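Clitura Software Jobs
Planning and Control Engineer, two-arm manipulation
Bragança office, full time, some remote days possible

Clitura writes the software that lets pairs of robot arms handle clothes. We don't build the arms. We write everything between the cameras and the joint commands: perception, grasp selection, motion planning, the control loop, and the tools we use to figure out why a run went wrong. Our team is 7 people and we'd love to add one more, ideally starting in February.

If you have ever spent a whole afternoon replaying the same two seconds of a log and enjoyed it, please keep reading!

What you would work on

Most of this job is about the moment when both arms have hold of the same piece of fabric. A T-shirt has no fixed shape, so the planner can't just look up a model and go. It has to pick two grasp points, guess how the cloth between them will behave, and keep both arms moving together without pulling the thing out of shape. Our current planner does this with a coarse cloth model and a lot of replanning. We think the replanning part can get much better, and you would own it.

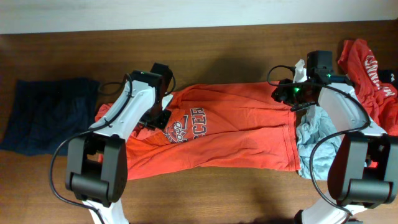 You would also spend time on the control side. The two arms share one controller process, and the timing between them matters more than we expected when we started. We have a force limit that works well on heavy cotton and is too cautious on thin jersey. Somebody needs to sit down with that code, give it a proper set of tests, and then make it adapt to the fabric. There is a half-finished branch waiting for you (the comments are good, the variable names less so).

Day to day, expect to:

Write and review C++ for the planner and controller
Write Python for the analysis scripts and the log viewer
Run your own code on the arms, usually several times a week
Talk a lot with the perception people, who sit at the next desk

A word on perception

Garments go down on the table at all sorts of angles, and we need to know which end is the neck before we decide anything else. Printed lettering helps and also gets in the way: a strong graphic gives the tracker plenty to hold on to, then folds over on itself and turns into a different graphic. Our hem detector is solid when the shirt is spread out and still shaky when there is other clothing close by. You won't be responsible for this code, but you will read its output all day, so it helps if you're curious about it.
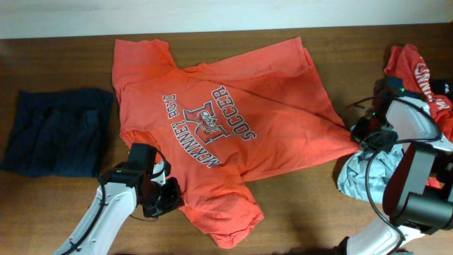

Posted by Silvana Frota
Software lead, Clitura

I wrote the first version of the planner, and I'm very happy for you to replace big pieces of it. I'll be your main contact for the first few months. We pair on hard problems, we keep meetings short, and the arms are free for anyone to book from 8 a.m. onward.

What we're looking for

Solid C++ and comfort with Python
Some experience with motion planning or real-time control, from a job, a degree or a serious side project
Patience with hardware
Clear written English (Portuguese is nice to have, and we'll help you learn)

You don't need a background in cloth. None of us had one.

Tools you'd inherit

Our log viewer is called Stetness. It lines up the camera streams with joint states and gripper commands so you can scrub through a run and see what the planner believed at each step. Wrist views are the toughest part. Once the gripper is that close, the fabric takes up almost the whole view, and fast motion smears whatever print is on it. 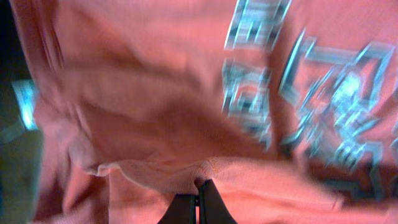 We'd like Stetness to flag likely slips on its own, and a first attempt gets through a test set of 259 logged runs overnight. It finds plenty of real ones and plenty of nonsense. If tooling is what you enjoy most, tell us, because we can shape the role in that direction.

How to apply

Send a resume and a short note (up to 200 words is plenty) about a bug you were glad to find. Code samples are welcome. Use the form on our careers page and put reference 720 in the subject field. After that there's a call with Silvana, then a paid half day working with us on a small planning problem. If you can't travel to Bragança for that, our partner office in Nurkemport can host you.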